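Ovgate workshop fills its library of everyday chores, one cloth bag at a time

Anyone who has ever tried to pack a floppy shopping bag with one hand will have some sympathy for the people at Gondau, who have spent much of June doing little else. The small company, which rents two rooms in Ovgate, is gathering examples for a learning system that it hopes will one day handle soft things around the house – bags, towels, the odd pillowcase – as calmly as the rest of us do on a good day.

The method is a patient one. A person sits down at the table, takes a gripper in each hand and goes through a chore from start to finish while the movements are recorded. Then everything is put back and they do it again, a little differently. By Saturday the team had saved 818 examples of the bag chore, 91 of them in a single long day, and Kartini Liem, who runs the sessions, would like another 400 before the summer break.

"Cloth never lands the same way twice, bless it," Liem said. "With a box you can learn one good way in and stick to it. With a bag you have to keep looking, and we want the system to see plenty of people keep looking."

Ya-wen Liu, who goes through the recordings each evening, said she keeps many of the clumsy tries as well, so long as the person recovers and finishes the job. She has grown rather fond of them, she admitted, and can often tell who was at the table from the way a handle gets picked up.

A gripper in each hand, at work on the patterned cloth at Gondau's table:

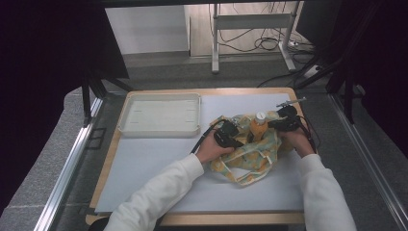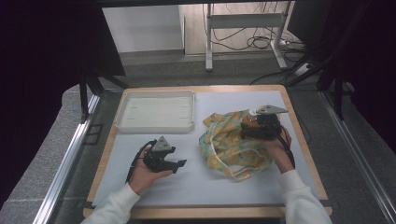
Also in Ovgate

The Chatzigeorgiou bakery on the Indangate road will open an hour earlier through the summer, with the first loaves on the shelf at six.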